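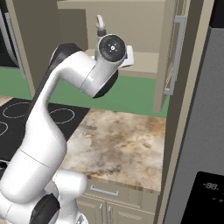
## Uma cozinha inteira dentro do computador

Confesso que cheguei à conversa com Eoin Hanrahan meio desconfiada. O Sukness é um simulador de cozinha para treinar braços robóticos, vendido por assinatura, e eu já testei 2 parecidos que me deram sono. "Instala primeiro, reclama depois!", ele riu. Instalei (3 tentativas, culpa do meu notebook).

E gostei! Perguntei por que tanto capricho na pedra da bancada. "Porque as manchas confundem a visão do robô, e é melhor descobrir isso aqui", disse Eoin. O pacote Parnach traz 501 tarefas, e a minha favorita é a de pegar peças de madeira. 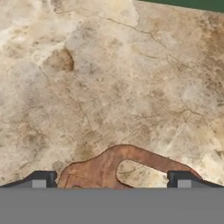 *A peça de madeira entre os dedos da garra, no Sukness.*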